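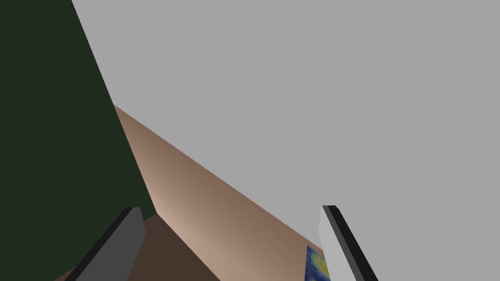
Resent: Stop Behavior of a Two-Arm Robot in Simulation
Final project report
Cor Kramer, Rory Pollock, Talha Satti
Submitted 22/04/2024

1. What we were asked to do

The assignment was to confirm that the stop command in the Tamihana controller brings both arms to rest and keeps them there. We were given the controller, the Nundia simulator, and a one-page note saying the stop had already been tested and passed. We were supposed to repeat the test on the tabletop room and write it up.

We repeated it. We don't think it shows what the note says it shows.

2. Setup

All the work was done in simulation. The room has a wooden table, a door at the far end, and a few objects on the tabletop. The robot has two arms, each with a parallel gripper. A script moves both arms through a reaching motion, sends the stop at a random point, and then reads the joint speeds. If every joint is below the threshold at the moment of the check, the run is marked as a pass.

We ran the script 300 times with the settings we were given. It reported 3 failures. The original note would call that a good result, and for a few days so did we.

3. What went wrong

The script checks once. It never looks again. Talha left a run open by mistake after it had been marked as a pass, and when he came back to it the left arm was in a different pose. The log showed the arm at rest, then a new motion command, then the arm moving with the stop flag still set.

We first blamed the simulator, which is easy to do and usually wrong. We changed the physics time step and the fault stayed. We turned off contact between the grippers and the table and the fault stayed. Rory then printed the contents of the command queue at the moment of the stop. The queue wasn't being cleared. The controller stopped the current motion, marked it as finished, and picked up the next one in line.

So the stop works as long as there is nothing left to do. The test script sends one motion per arm and leaves the queue empty, and it would be hard to come up with a test less likely to find this. In our longer runs, with several motions waiting, the arm started again on its own. The shortest gap between rest and new motion was 352 milliseconds. A person could easily see the arm stop and reach in.
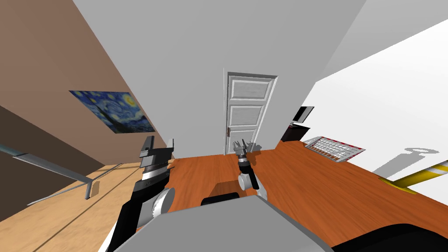
Kausar Awan disagreed with us on this when she read the draft. Her view is that the queue behavior is a design choice, that the manual calls the command a "motion stop" and never an emergency stop, and that anyone running the real arms would have the hardware button anyway. She also asked whether we had any evidence that the real controller does the same thing as the simulated one.

We don't. That part of her comment is fair and we have no answer to it. On the rest, we looked at the manual again, and the words "motion stop" are there, but so is a line saying the robot "will remain stationary until reset." Ours did not. As for the hardware button, it seems like a poor reason to leave the other one broken.

4. The fix, and why we don't fully trust it

Cor added two lines that empty the queue when the stop flag is set. After that we saw no restarts. We are not claiming the fault is gone. Both lines run in the same thread that reads new commands, and a command arriving during the clear might still get through. We tried to force this and couldn't, which may only mean we are bad at forcing it.

We also changed the script so it keeps watching the joints until the run is closed. With the fix taken out again, many runs that used to pass now fail.

5. Still open

The 3 failures from the first batch have not been explained. They happened with an empty queue, so they can't be the fault described above. The logs from January, which might have shown whether the first testers saw the same thing, were not kept at Donach. Balthasar Leitner has the patched controller and the new script, and the hardware test has not been scheduled.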